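Kodo to Open Denim Repair and Resale Counter in Ullstead

ULLSTEAD, October. Kodo, the secondhand clothing shop on Garrido Street, will open a repair and resale counter for used jeans this month. The counter will take in worn denim from the public, mend what can be mended, and sell it from the same building. Jeans that are past repair will be cut up for patches or passed on to Canix, a textile sorting firm that already collects from the shop.

The counter will be open Tuesday through Saturday from 10 a.m. to 5 p.m. Jeans can be dropped off without an appointment. People bringing in clothes are asked to wash them first and to empty the pockets.

The new service follows a trial held at the shop over the spring and summer. During the trial, Kodo took in 889 pairs of jeans. Most needed a small repair, such as a new button, a restitched hem or a patch on the inner thigh. A smaller share could go straight onto the rack.

"We were already getting a lot of denim in the donation bags, and it was taking up the back room," said Jana Kasten, who manages the shop. "Jeans are heavy, they take up space, and customers ask for them all year. It made sense to give them their own counter and their own hours."

How the counter works

Each pair is checked at the counter while the owner waits. Staff look at the zipper, the button, the seat, the knees and the hems, and then measure the waist and the inside leg. The check takes some 7 minutes. The owner can then choose to have the jeans repaired and returned, or to leave them for resale.

Repairs are charged by the job. Replacing a button or a rivet is the cheapest, and a new zipper costs the most. A price list will hang at the counter and printed copies will be available. Customers will be told the price before any work begins and can take the jeans home again if they decide against it.

People who leave jeans for resale will receive store credit worth 30 percent of the ticket price once the pair has sold. The credit can be used on anything in the shop and does not expire. Pairs that have not sold after two months will be marked down, and the credit will be figured on the lower price.

Kodo will accept men's, women's and children's jeans of any make. Jackets, skirts and overalls in denim will be accepted for repair but not for resale during the first season. The shop does not take in items with mold, heavy oil stains or a strong smell of smoke.

Worn denim and what it sells for

Dirk Pfeiffer, who runs the mending table, said that many people throw out jeans that would sell without any trouble. He said fading is the most common reason people give.

"They look at the color and think the jeans are finished," Pfeiffer said. "I look at the seams first. If the seams are good and the cloth hasn't gone thin in the seat, I can usually do something with it."

The shop will sort its stock by waist and leg length instead of by brand, a change that customers asked for during the trial. Each tag will show the measured size along with the size on the label, as the two often differ after years of washing. Repairs will be noted on the back of the tag.

Mending evenings

Kodo will also hold a mending evening once a month in the workroom behind the shop, starting at 6:30 p.m. Participants will learn to sew on a button, take up a hem by hand and put a patch behind a worn knee. Thread, needles and patches will be supplied. The workroom has two sewing machines, which participants may use after a short introduction. Children under 12 should come with an adult.

There is no charge for the first evening. Later evenings will have a small fee to cover materials. Places can be reserved at the counter or by phone during opening hours.

Getting there

The shop is at 56 Garrido Street, two doors from the post office. The repair counter is at the rear of the ground floor and can be reached without steps from the side entrance. Short-term parking is available on the street, and there is a bicycle rack at the corner.

Press visits to the counter and the workroom can be arranged with Jana Kasten at the shop.

Note on preparing jeans for drop-off

Kodo asks customers to close the zipper and button before handing in a pair and to leave any loose threads alone, as pulling them can open a seam. Jeans should be brought in unfolded or folded once, and without a hanger. Laying them flat, with the two legs side by side, makes it easier to look over the stitching along the outer seams and hems. Pale, faded patches partway down the legs are no bar to resale, and neither is a generally washed look. Customers who are unsure about a pair are welcome to bring it in for checking, and there is no charge if it is turned down.

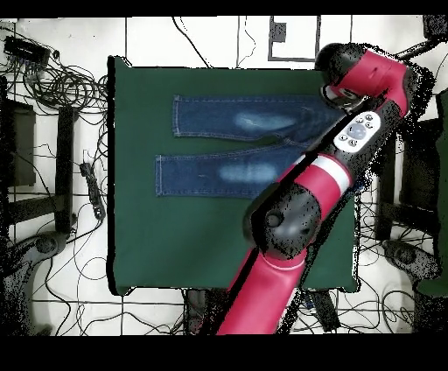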